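2026년 5월 9일
Pitside 공동작업장, Hora 팔 2호기 그리퍼 조정

지난번에 이어서. 손가락 끝단을 새로 뽑은 걸로 바꿔 끼우고 영점부터 다시 잡음. 베이스 볼트 하나가 또 헐거워져 있어서 나사고정제 바르고 조임. 12월에 조립할 때 와셔를 빼먹은 자리 같은데 분해는 다음에.

서보 전류 제한은 일단 362로 둠. 이보다 높이면 닫을 때 소리가 커지고, 낮추면 손목을 기울였을 때 손가락이 밀린다. 단위는 Brudorik 보드 설정창에 나오는 값 그대로라 mA가 아님. 옮겨 적을 때 주의할 것.

작업 대상은 빨간 그릇에 담은 모형 과일. 레몬이나 라임처럼 따로 노는 건 접근 각도만 맞으면 되는데 포도송이는 어디를 집는 걸로 칠지부터 정해야 한다. 알을 집을지 줄기를 집을지. 오늘은 위에서 비스듬히 내려가는 경로만 돌려 보고 손목 카메라로 손가락 위치를 확인함.

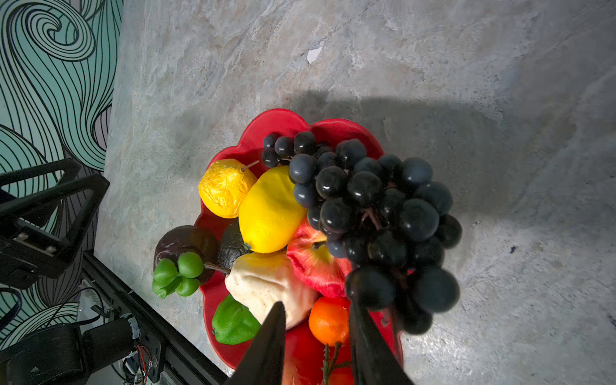

Sutherland 의견으로는 포도는 나중으로 미루고 레몬 하나로 반복 정밀도부터 재는 게 순서라고 한다. 송이는 집을 때마다 모양이 달라져서 실패해도 팔 탓인지 물건 탓인지 구분이 안 된다는 것. 맞는 말이라 시험표에서 포도 줄은 맨 아래로 내림.

그래서 시험 순서를 다시 짬. 레몬 50회, 그다음 라임, 귤. 5회마다 홈 위치로 돌아와서 엔코더 값을 적는다. 오차가 2mm를 넘으면 멈추고 벨트 장력부터 볼 것.

그림자 문제도 적어 둔다. 팔이 내려오면 상판에 그림자가 지고 돌무늬가 얼룩덜룩해서 물체 검출 쪽 임계값을 잡기가 까다롭다. 배경만 따로 떠서 빼는 방식을 쓰려면 그릇이 안 걸리는 쪽으로 손목을 돌린 자세가 필요함. 그리퍼는 연 상태로 통일. 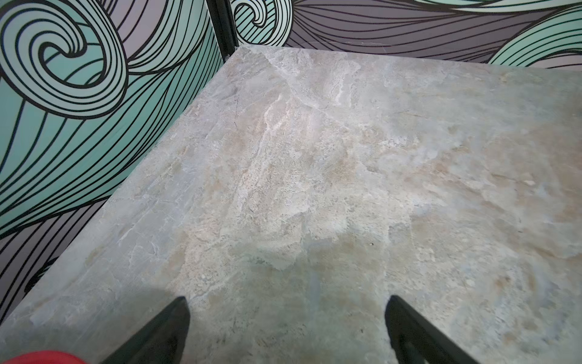 배경 자세는 bg_open이라는 이름으로 저장했고, 높이를 바꾼 것도 하나 더 만들 예정. 조명은 천장등만 켜고 고정. 스탠드를 켜면 상판에 반사가 생겨서 전에 잡은 값이 다 틀어진다.

남은 일
손목 케이블 여유 길이 다시 보기. 끝까지 돌리면 당긴다.
왼쪽 손가락 끝에 고무 패드 붙일지 결정. 붙이면 영점 다시.
설정 파일 백업. 지난번 것은 덮어썼음.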